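Three Nights in Halliday

31st May

I got back from Halliday on the late bus and I'm writing this before I forget the order of things. I went with Amber Lambert, who had been once before, in March, when half the town was shut. It was a different place this time.

Getting there

The bus from Miltar takes longer than the timetable says. Ours stopped for a goods train and then again for gas. Sit on the left if you want the river. There is a restroom at the halfway stop, and a counter selling egg rolls and coffee. Bring cash for both.

Where we stayed

We had a room above a bakery on the lower street, rented from Poul Ingvarsson. It cost 60 a night for the two of us, with breakfast. The stairs are steep and there are 38 of them, which I know because Poul tells you when you book. The bed was fine. The ovens start early and the smell comes up through the floor, so I was awake by five every morning and didn't mind much.

The old quarter

Most people come for the old quarter and the covered market. You can walk all of it in a morning. The market is better before ten, when the farmers are still there, and after that it's mainly scarves and magnets. We bought a soft white cheese wrapped in leaves and ate it on the church steps with bread from downstairs.

The museum was closed for repairs to the roof. Amber says the weaving room is worth seeing, so I'll try again.

The Ana trail

On the second day we walked up to the Ana overlook. It's a climb of about 400 meters, on a good path until the last part, where it turns to loose stone. I wore the wrong shoes. There's a spring near the top and the water is safe to drink, according to the sign. We saw two other walkers all day. From the overlook you can see both valleys and, on the far side, the roofs of Jeltus.

Eating

Dinner in Halliday is late and there isn't much choice outside the main square. We went to the same place twice, a small room run by Chia-jung Fung with a handwritten menu. The first night I had trout and potatoes. The second night it was a bean stew with smoked sausage, and I liked that more. Lunch was usually whatever we had carried with us.
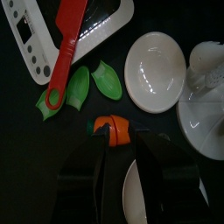 Going home

We left after breakfast and spent the afternoon in Miltar waiting for the connection. The station has lockers, but only the small ones were working. If I went again I'd stay a fourth night and walk over to Jeltus, then take the bus back from there. Amber wants to do it in September. I need to buy boots first.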